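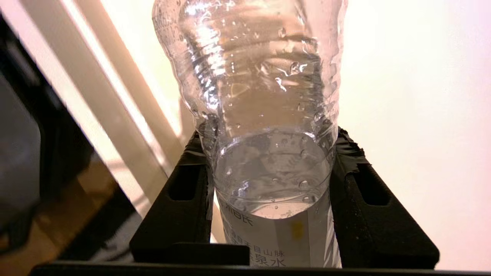 I finished The Salt Warden of Haugland at one in the morning with work the next day, so take that as the short version of this review. It's a big old-fashioned sea adventure by Torunn Hedlund, translated by Cornel Avram, and I picked it up in February because my sister kept leaving it on my kitchen counter. Over 600 pages! I am not a fast reader, and I got through it in 8 days.

The story follows Lirura, a customs clerk's daughter who ends up on a smuggling boat after her father is arrested for a theft he may or may not have committed (I went back and forth on that the whole way through). The crew is headed for Fingate, a harbor town where everybody seems to owe everybody else money, and from there it's storms, forged letters, one very good duel in a fish market and a lot of soup. I've never read a book with so much soup in it. I wanted soup constantly.

What I loved most was the crew. Forov, the cook, starts out as the funny one and then gets a chapter on his own in the middle of the book, 31 pages of him walking home across the ice, and I had to put the book down for a bit afterwards. Lirura herself took me longer to warm up to. She's so sure of herself in the opening part that I kept hoping somebody would argue with her, and then the quartermaster finally does and they're great together from that point on.

It does sag. There's a trial that goes on for three chapters and most of it is people explaining shipping law to each other, and I'll admit I skimmed. The villain is also kind of thin - he sneers, he has nice gloves, he leaves. I wanted a scene from his side of things and never got one.

The translation reads really smoothly, though I did get tangled up in the nicknames. One sailor has three of them! There's a list of characters in the back that I only found on page 113, so go look at that first.

My friend Jayanthi Ramasamy read it along with me and liked the trial best of all, so what do I know. She also guessed the thing about the lighthouse way before I did and was very smug in her messages.

Four stars from me, and it would have been four and a half with a shorter trial. There's a second one coming that picks up with the quartermaster, and I've already put my name down for it at the library.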